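Brallau Makers Help
Home > Robotics > Grippers and end effectors

Gripper drops light parts when the arm speeds up
Asked 13/11/2019 – viewed 292 times

I'm building a pick and place arm in the shared workshop and the two-finger gripper keeps letting go of small parts on the fast moves. Controller is a Stivix board, firmware as shipped. Speed is set to 800 in the config and it's fine at half that. Fingertips are the bumpy rubber pads. I've already raised the grip force from 25 to 91 and it made no difference I could see.

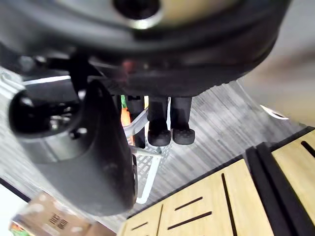

Should the grip force be set before or after homing the fingers?

Set it after homing. The Stivix board goes back to its default force each time the fingers home, so anything you entered earlier is lost.

3 answers

Answer 1 (accepted)
What's above about homing is probably your whole problem. Put the force line at the end of your startup file and read the value back before you run a job. Then bring the acceleration down and leave top speed where it is. Most drops happen in the first bit of the move – the cruise part is usually fine. Wipe the pads with isopropyl as well.

Answer 2
had the same on my Inberg arm, new pads fixed it

Answer 3
Which colour wire did you use for the finger motor? If it's thin stuff over a long run you could be losing voltage.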